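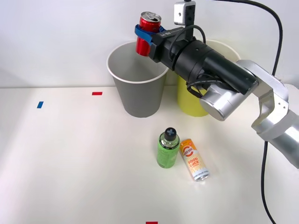 *Lata vermelha, copo cinzento e, à frente, a garrafa verde ao lado da lata "GOOD LUCK".*

Confesso que nunca fui grande coisa a separar o lixo, mas desde que a Yu-ting Hsiao pôs copos de papel em cima da mesa a fazer de ecopontos em miniatura, ando viciada! A regra dela é simples: amarelo para latas e garrafas, cinzento para o resto – e tudo escorrido antes, por favor.

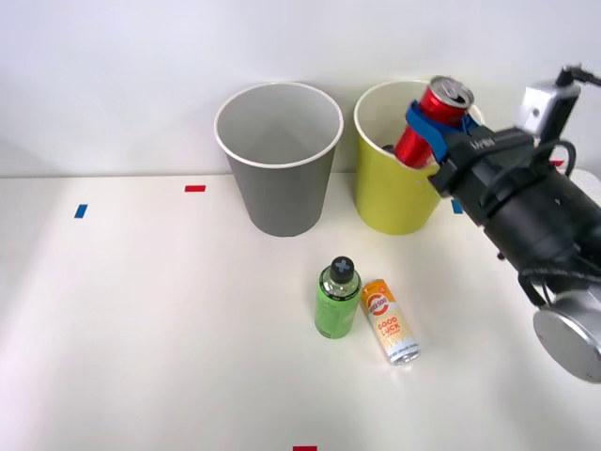
Boletim Lukside · N.º 39

A lata vermelha no amarelo, portanto. Com a garrafa verde ainda hesito por causa da tampa preta (o Magdy Fahmy diz que vai enroscada, eu tirava-a sempre). Quem quiser copos iguais para casa fale comigo até 10 de dezembro – encomendámos cerca de 200 e ainda há dos dois tons.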